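Skakano Allotment Society — minutes of the April meeting

Venla Partanen took the chair and warmly thanked everyone for coming out in such dreadful rain. Apologies from Géza Lakatos.

Water: Marjatta Hakala has had a long and very friendly chat with Felska, who will mend the standpipe by plot 58 for £102. Agreed, with great relief all round.

Seed swap: to be held again, from 2 until 5, and do please label your beans this year!
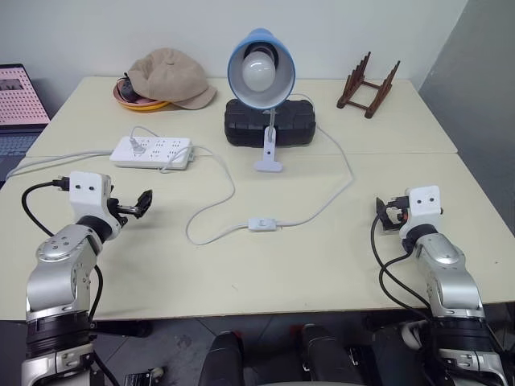 Page last changed: April, by M. Hakala

Any other business: Raimonds Koppel has rhubarb crowns to give away — lovely ones, too.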